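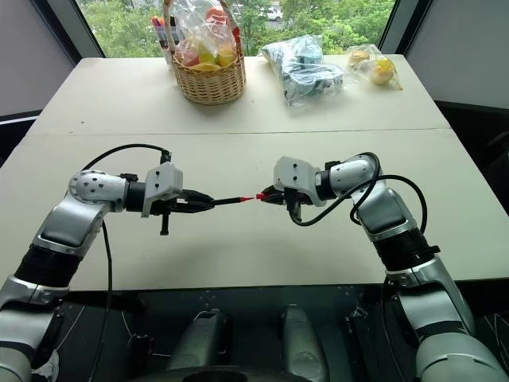

Projects > Product Design > Marker Storage and Cap Fit

3 min read

Cyrill Gasser
Project report, May

1. Purpose

Felt-tip markers in the shared studio dry out when caps are left off or only half seated. The project measured how far a cap can sit from its stop before the ink line suffers, and whether storing markers upright makes this worse.

2. Materials

Two marker types were used, Prirnus (fine) and Cavura (broad). All work was done on a white tabletop. Kitchen scale, steel ruler, copy paper.

3. Method

Each marker was weighed, capped to a set gap and left for 5 days. One group stood tip up, the other lay flat. Afterward a straight line was drawn until the first visible break, and the length was recorded in centimeters. Caps were lined up with the barrel before pushing – a tilted cap catches on the rim and feels closed when it is still open.

4. Results

Fully capped Prirnus markers stored flat gave a mean line of 355 cm. Tip up, the mean was 278 cm. With a gap of 2 mm, most lines broke early in both positions. Cavura markers showed the same order but more spread, and one was dropped from the data after its cap split.

5. Remaining work

Tip-down storage was not tested. The scale was too coarse to show ink loss in single markers, so the weights are left out of this report.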